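Packing for a week with one shirt color

September 6, 2021

I got back from Pernano last night and the bag is already unpacked, which took four minutes. That is the main thing I have to report about this trip. I carried 15 pounds for a week, in one bag, and I didn't run out of anything except toothpaste.

For years I packed the other way. In February I went to Pranach for five days with a suitcase I could hardly lift onto the train, and I wore maybe a third of what was in it. There were two sweaters in there that never came out. There was a pair of dress shoes. I paid $85 to check the thing on the way home because I had gone over the limit, and I spent the flight making a list on the back of the receipt of everything I hadn't touched.

The list is what I worked from this time. I crossed off anything I hadn't worn and then crossed off anything that only went with one other item. What was left was mostly plain stuff in white, gray and navy. I bought a new bag, a Laaksonen, on sale for $203. It has one big compartment, a sleeve for a laptop and a side pocket that fits a water bottle if the bottle is skinny. Mine isn't, so it went inside.
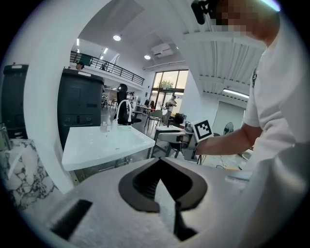 Shirts were the hardest part to settle. I used to bring one for each day plus a couple of spares, in whatever colors I liked at the time, and then half of them didn't match the pants. Now I take four white ones and wash them in the sink. A white short-sleeved T-shirt like the one in the photo goes with everything else I own, packs down to the size of a paperback, and can go in a hot wash with towels when I get home. The drawback is coffee. I keep a small stain stick in the toiletry bag and used it twice.

Sink washing is easier than I expected. I roll the wet shirt in a dry towel and step on it, then hang it near a window. Two of the four were dry by morning every time. The thick one never was, and I'm not taking that one again.

Pants: two pairs, one worn on the plane. Shoes: the ones on my feet and a pair of flat sandals. I missed having real walking shoes on the day I took the bus out to Priltlow, where the path up to the old mill is loose gravel the whole way. I went up slowly and came down slower. The view was fine. The mill was closed.

Things I brought and didn't use: an umbrella, a second charger, a travel pillow. The pillow has now been on six trips and I have slept on it once.

Things I should have brought: more toothpaste, a clothesline, and a thin long-sleeved layer for the bus, which was freezing.

I have a longer trip coming up in the winter and I don't know yet if the one bag will work with a coat. I'll probably wear the coat on the plane and put up with it.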